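Hikura reports progress with two-arm robots and soft plastic
10/13/25

The robotics laboratory Hikura, in Werndale, has published the results of a study on how robots with two arms can learn to handle thin plastic. The work was led by Noémie Li and Tetsuya Sugawara, and it uses one household job as its test: putting a garbage bag into a bucket.

Thin plastic is a difficult material for a robot. It folds in a new way each time it is touched, and it has no fixed shape that a program can store. Earlier methods at the laboratory tried to predict the whole form of the bag before each movement. The new method, called Gullari, looks only for the edge of the opening and decides which of the two grippers should hold and which should pull.

The team recorded 1,152 demonstrations in which a person guided both arms. Of these, 700 were used for training. The others were kept apart, mostly for comparing different versions of the program.
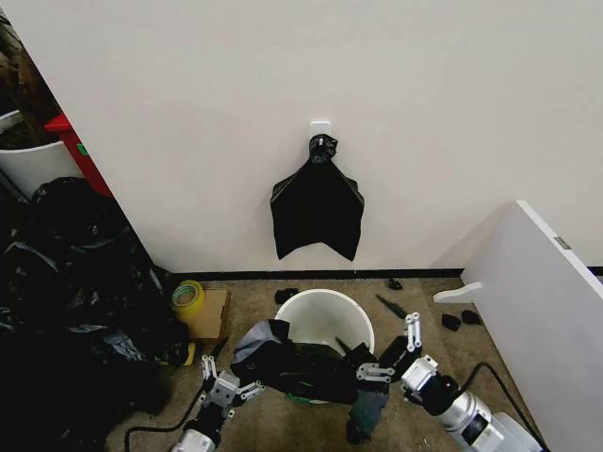

Why does the robot need two arms for this job? One gripper has to keep a part of the rim in place while the other opens the bag, and with a single arm the plastic usually closes again.

In the final test the robot made 20 attempts with a type of bag that was not in the training data, and it completed 17 of them. Two attempts failed when both grippers took the same layer of plastic. In the last one the bag tore near the rim.

"We expected that the pulling would be the hard part," said Ms. Li. "It was finding the edge — the camera sees many folds, and most of them are not the opening."

Miyuki Sekiguchi, who prepared the training data, said that the next recordings will include paper bags and cloth sacks. The laboratory plans to present this second part of the study in June.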